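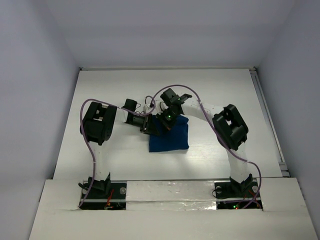 3.2 Folding of the cloth items

Figure 4. Dark blue cloth on the white tabletop, folded to a roughly rectangular bundle. The upper edge is crumpled.

The cloth set consists of 64 pieces, which we bought in the town of Tatalow. Each piece was folded 20 times. We follow the rule of Meng for the size of the folded bundle, but we do not ask that the corners meet exactly. A bundle as in Figure 4 is therefore accepted as folded, although one edge is not flat. Dark cloth was more difficult to judge, as the inner layers are hard to tell apart from the outer one. For these pieces the fold lines were checked by hand after each trial. Thin cloth kept its shape less well than thick cloth, and 53 of the bundles opened again before they could be measured. We left them out of Table 2 and report them separately in Section 4.1.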